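The planner that learned to give up

Elif Naz Karakaya keeps a text file called excuses.txt. It holds the messages her software has printed when it declined to pick something up, and she is fonder of it than of most of the code. "No valid grasp," she reads, scrolling. "No valid grasp. No valid grasp. Then one from August that says 'grasp valid, arm elsewhere.' I wrote that one at two in the morning and I stand by it."

Karakaya leads planning at Bornent, a small company whose product, Mimance, is the layer of software between what a two-armed robot sees and what its motors do. Laundry is the test case. She did not choose it. Her colleague Taner Kaplan did, on the grounds that boxes had become too easy and everyone was getting smug.

"Cloth cured that," Kaplan says. "A box has a pose. You can write it down. A shirt in a pile has, what, an attitude?"

The first version of Mimance tried to work out where each garment began and ended before it moved. It took 8 seconds to think and was usually wrong about sleeves. The current one skips the question. It looks for a fold that sticks up, closes on it, lifts a little and looks again. Perception runs at the wrist as well as the head, so the planner can change its mind halfway down, which Karakaya describes as the most human thing about it and also the hardest to debug. 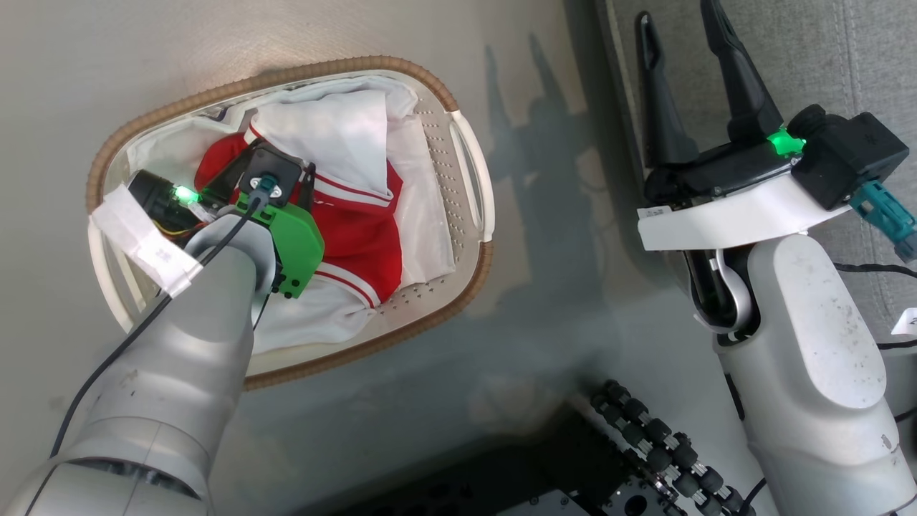

How does the planner decide which arm goes into the basket?

"It scores both," Karakaya says. "Each arm gets a few candidate paths, and we add up the travel, how close the elbow comes to anything solid, and how well the wrist will see on the way down. Cheapest path wins. The other arm gets a parking position and is told to stay out of it."

Staying out of it took longer to write than going in. For months the idle arm was treated as furniture, and the planner would politely route around it even when moving it was the obvious thing to do. Hacer Avcı, who joined from a warehouse software outfit called Trastonis, rewrote that part in two weeks and deleted 750 lines along the way. She brings up the number without being asked.

"They were bad lines," she says. "Some of them were Taner's."

Kaplan concedes that some of them were.

Avcı's other contribution is the replay tool, known in the office as Altıntaş after the street she lives on. It plays back a run with the planner's scores drawn beside each decision, so a person can stop at the moment things went strange and read what the software believed. Mostly it believed that a shadow was a sock.

I ask whether a learned policy, trained end to end, would make all this unnecessary. There is a short silence of the kind you get when you ask a baker about supermarket bread.

"We use learning for the grasp scores," Karakaya says finally. "I'd use it for more. But when it fails I want to be able to ask it why, and get something better than a shrug."

The latest release adds a limit: after 5 failed grasps on the same spot, Mimance moves on to another part of the pile. Customers had been asking for persistence. Karakaya gave them the opposite, and the excuses file has a new entry, which she turns the laptop around to show me.

"Tried that," it reads. "Going left."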